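Pleston Foreign Series Club
Minutes of the meeting, 11/03/2026
Chair and notes: Salma Nasr

1. Welcome
Salma opened with the good news that the club list has reached 117 members. Big thanks to everyone who brought a friend last month! The minutes of the previous meeting were approved with one fix (the spelling of Yalçınkaya, now correct).

2. Rolum, season one
We finished the last episode together and the talk ran well past the break. Nearly everyone loved the lighthouse reveal. Opinion was split on the brother — half the room had guessed him by episode 3, the rest felt cheated in the best way. Several members want to go back and watch the opening again with the ending in mind.
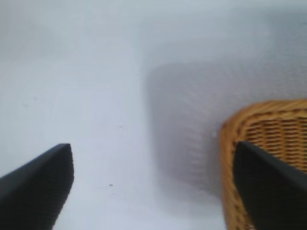
3. Subtitles or dub
We tried the same ten minutes of Rolum both ways, and what fun that was. The dub is much better than any of us feared, but the jokes in the kitchen episode land harder with the original voices. The suggestion slips for the next vote go in a woven wicker basket like the one in the picture, with the thick rope-like rim. Please write the title in English as well as the original language, so we can find it on the streaming menus. Agreed: subtitles stay our default, with a dubbed night once a season.

4. Next series
Two titles were put forward: Plekum, a slow mystery set on a night train, and Yalçınkaya, a family drama that runs to 19 episodes. Plekum won on a show of hands. Yalçınkaya fans, don't lose heart — it goes straight to the top of the list for the fall. 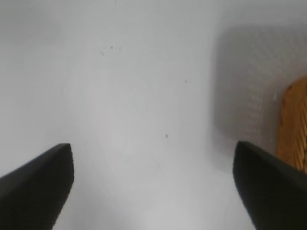
A plain, pale surface, smooth and matte.

5. Episode guide
The guide on our page had 3027 visits, our best yet. Salma asked for short write-ups of Plekum as we go, a paragraph per episode, and no spoilers in the first line, please!

6. Any other business
A request for longer snack breaks was warmly received. Start time stays the same. Members should watch the first two episodes of Plekum before we meet again.

Meeting closed at 9:15 p.m.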